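About Delleck

Hi, I'm Bríd! If you've found this page you've probably got a sweater with a hole in it, or a quilt your grandmother made that the dog got to first, or you're thinking about one of the classes and want to know who you'd be stuck in a room with for an evening. Fair enough.

Delleck is a mending shop and a small school for people who'd like to do their own mending. I run it with Kane Pearce, who does the tailoring side (zippers, linings, anything with a proper collar) while I look after knits, quilts and the stuff that comes in a grocery bag with a note pinned to it. We've got two sewing machines that we love and one we don't talk about, and a wall of thread that I sort by color and Kane keeps re-sorting by weight.

How it started

I was working in the office at a fabric importer called Brarimura, mostly invoices, and I'd gotten into the habit of fixing people's cardigans at lunch. Word got around the building. Then it got around the building next door, and one Monday I came in to find a winter coat on my chair from a person I'd never met, with 50 dollars in the pocket and a sticky note saying "lining, please, no rush." I did the lining. I also did a lot of thinking on the bus home.

Kane was already doing alterations out of his spare bedroom at that point, and his spare bedroom was full. We'd met in a pattern drafting course where we were the only two who stayed late, mainly to argue about sleeve heads. I called him up, we put in 2,000 dollars between us, and we took the narrow storefront on Delaunay Street that used to be a key cutter's. It still has the hooks on the wall. They turned out to be perfect for scissors, so we left them.

The name is from a misspelled delivery label, by the way. We'd been calling the place "the shop" for so long that when a box arrived addressed to Delleck, we figured that was as good as anything we'd come up with.

What we do all day

Mostly it's repairs. Jeans are the big one, always at the inner thigh, and please don't be embarrassed about it, every pair goes there! We darn socks if they're wool and worth it. We patch elbows, replace cuffs, turn collars, take the pills off coats and put buttons back on. I'll do a visible mend in mustard yellow if you let me, but I'll match the color if you'd prefer, and I'll only sulk a little.

We don't do wedding dresses. Kane did one once and he's asked me to put that in writing.

The classes are in the evening, after we've pushed the cutting table back. There's a beginners' darning class, a jeans class, and a longer one we call Vukelura, where you bring a garment you'd given up on and we work on it together until it's wearable. It was named by our very first group and I've never gotten a straight answer about what it means. The next round starts in April and there's usually a bit of a wait, so get in touch early if you want a spot.

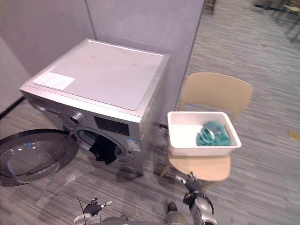 Half of the job is really laundry advice, if I'm being fair about it. People come in for a patch and leave with a speech from me about water temperature, and I'm sorry, but I can't help it. Wash before you mend, because a new patch on unwashed cotton can pucker the first time it goes through. Close your zippers and turn dark things inside out. When you unload a front loader, run your hand around the inside too, and don't stop when you see something like that black cloth hanging over the rubber lip, because that gasket has swallowed more single socks than any dog I know. And skip the fabric softener on anything stretchy, it's no friend to elastic.

How to bring us something

Just come by, you don't need an appointment for repairs. Bring it clean and dry, and if you still have the button or the bit that fell off, bring that too, even if it's broken. We'll look at it with you at the counter and give you a price there and then. If it's going to cost more than the thing is worth to you, we'll tell you, and we might just show you how to do it yourself on the spot if the shop's quiet.

Kane's in from opening and I'm usually in by ten, with coffee, so give me a minute. The bell on the door sticks, so shout if we're both in the back!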